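4.2 Where the old gear goes

By this point in the project I had stopped asking people what equipment their library owned and started asking what they could lay their hands on. The two lists never matched. Wokunville had the tidiest asset register of the four towns I visited, and I still spent most of a January morning there crouched behind the large print shelves with a torch, trying to match stickers to boxes.

The survey described in section 3 brought back 1,497 usable responses from library users, and I'll be drawing on those again in section 5. What I want to do in this section is stay with the staff side, where I had 30 interviews and a lot of cups of tea. My question was a plain one. When a small public library changes its network, what happens to everything that was there before?

Mostly, it stays put. At Farquharson the public terminals were replaced four years before my visit, but the cabling from the earlier fit-out still ran along the skirting behind the children's area, neatly labelled in somebody's capital letters. The staff knew it was dead. They also knew that pulling it out meant patching and repainting the wall, and the paint came out of a different budget from the computers. I heard versions of this everywhere (the colour of the money matters more than the amount, as one branch manager put it to me).

Breltov was a bit different. The branch shares a building with the council's rates counter, and the two services had been on one connection, then two, then one again. Each change left a layer. I found it oddly enjoyable to work through – a bit like stripping wallpaper – and I filled 59 pages of a notebook with diagrams that I can now only partly read. Staff there talked about the network by its moods. It was "slow after lunch" or "funny when it rains", and they planned story time and the online tax help sessions to suit.

I don't want to overstate the age of any of this. Plenty of what I saw was perfectly ordinary kit of the sort you'd find in any small office: an open rack, a switch at the top, a chassis with bays and slots under that (Figure 6). What interested me was how seldom anyone at a front desk could say which part of it their own branch relied on.
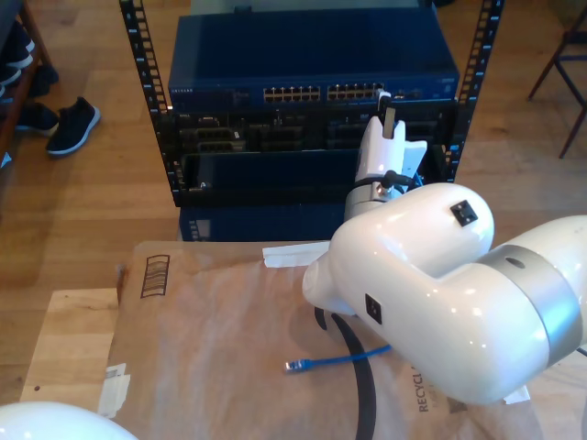 Figure 6. Open-frame rack with a blue network switch mounted at the top and a dark modular chassis below it.

Sastcombe gave me the clearest case. The branch had set aside $300 a year for what its budget papers called "minor technology", and over time that line had come to cover printer toner, headphones, a replacement kettle and, once, a network card. When I asked how they'd decided on the card, I was told that the public catalogue had been down for most of a week and head office had stopped answering. So they bought one at the shops.

I've coded that purchase as local repair in Table 4, although I went back and forth on it. It could just as fairly sit under workaround, and a reader who prefers that label should move it across and adjust the Sastcombe row to match. The row for Breltov doesn't change either way.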